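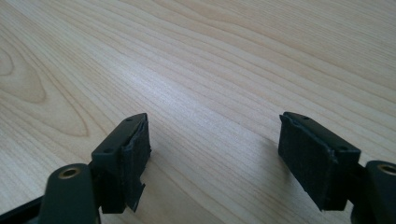 Why not pay for a ready-made set and skip the table work, one reviewer asked after the last report. Fair question, short reply: we looked. What's on offer is mostly pick-and-drop with one hand. Zular needs two hands on the same object, passing it, steadying it, turning it. Couldn't find enough of that to be worth the cleanup.

Zular: progress report to Rerer
Plendstead site
Sep 4, 2024

Where we are

620 accepted demonstrations against the 1,000 in the agreement. Behind the line we drew in the plan, not badly. Lost time at the start of the period to a sync fault between left and right recordings (see Problems). Since the fix the pace has been fine and we expect to hit the full number in October.

Accepted means: both sides recorded start to finish, task completed, labels checked by a second person. Anything else goes in the reject folder with a reason code. We keep the rejects, they're useful for the failure detector that Shirima wants to try later.

Tableware is the bulk of it so far. Plates first, then bowls, then cups. Drawer tasks not started.

How sessions run now

Changed since last report. Old way was a long block of one task, same start position, same person. Numbers went up fast but the demos all looked alike. Now the operator gets a card with the task and a start layout and does a short run, then a new card. Slower per demo. The set is much better for it.

Hand-held grippers only for this phase, no arm in the loop. Operators start with the jaws open and hold still for a moment before moving, so the software can find the beginning of the demo without anyone marking it by hand. Same at the end. New people forget the end hold, it's our most common reason code.
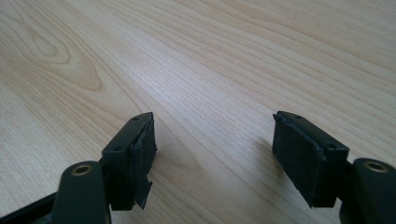 More variety before more volume, was Shirima's comment on the first batch, along with a request that we stop starting every demo from the same corner of the table. Done. The cards now spread the start positions and we log which card was used for each demo. Shirima has the card list and can ask for changes up to the end of the month.

Their second point was on speed. Operators get quick with practice and the late demos in a session are a lot faster then the early ones. We are not slowing people down, but the duration is stored with each demo so the training side can filter or resample.

Training so far

One early model, trained on the plate demos only. Meant as a check on the data format, not a result. It loads, it trains, the loss goes down, the motions in playback look sensible. It drifts when the plate is turned past the angles we had recorded. That's a gap in the data and cards have been added for it.

200 demonstrations are set aside for testing, collected separately and not counted in the total above. The training side doesn't get them until the final round. We had a discussion about releasing half of them early and decided against.

Problems

Sync. Left and right clocks drifted apart over a long session, enough that a handover would show the object in both grippers or in neither. Fixed by restarting the clock at every card. Demos from before the fix were re-checked one at a time, the bad ones pulled.

Pads. The black grip pads take a beating. The left one is ragged and coming away at the lower end. We now check pads at the start of every session and log a pad change like any other hardware change. Spare material is ordered. Would like a tougher pad but don't want to switch halfway through the set, different friction means different data.

Glare. The tabletop is pale and has a sheen, and the middle of it washes out in some recordings. Tried moving the lamps, some improvement. A matte cover is the obvious fix but then every demo has the same flat background, so we'd rather mix: part bare table, part covered.
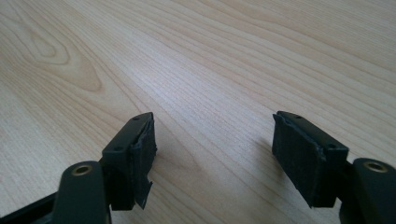 Gripper open over bare tabletop, Plendstead.

Labeling

Still the slow part. Each demo gets a task name, object, start card, outcome, and a time for each contact. The contact times are done by hand. We wrote a small tool that guesses them from the finger opening and the labeler only corrects. Saves a good bit on plates, not much help on cups where the fingers hardly move. Backlog is under control at the moment. It will grow when drawers start.

Label guide is on its third version. Main change is the definiton of "handover complete", which two labelers were reading two different ways. Earlier handovers were relabeled.

Spending

On plan overall. Under on hardware, over on operator hours, the two more or less cancel out. No request to move money between lines for this period. If the drawer tasks run long we may ask for a small shift in October, will write separately.

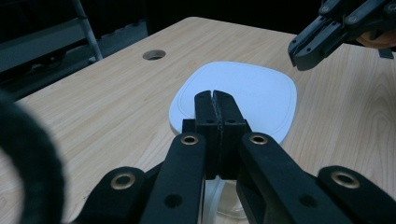
Will the drawer tasks be part of the 1,000, or come on top?

They're part of it. The agreement names a total and a list of task families, and drawers are on the list, so the remaining demos will lean heavily that way.

Next period

Finish bowls and cups, including the turned start positions.
Start drawers. Fixture is built, needs a stop added so the drawer can't come all the way out.
Mixed table cover sessions.
Retrain on all tableware, send playback to Shirima.
Bring in one more operator, ideally left-handed. Everyone so far is right-handed and it shows in who leads the handovers.

Needed from Rerer

Sign-off on the storage location for the raw recordings. Asked in the last report, still open. We're filling the local drives and would like to move the older sessions off before drawers begin.

Also a contact for the data license wording, the draft we have is missing the annex.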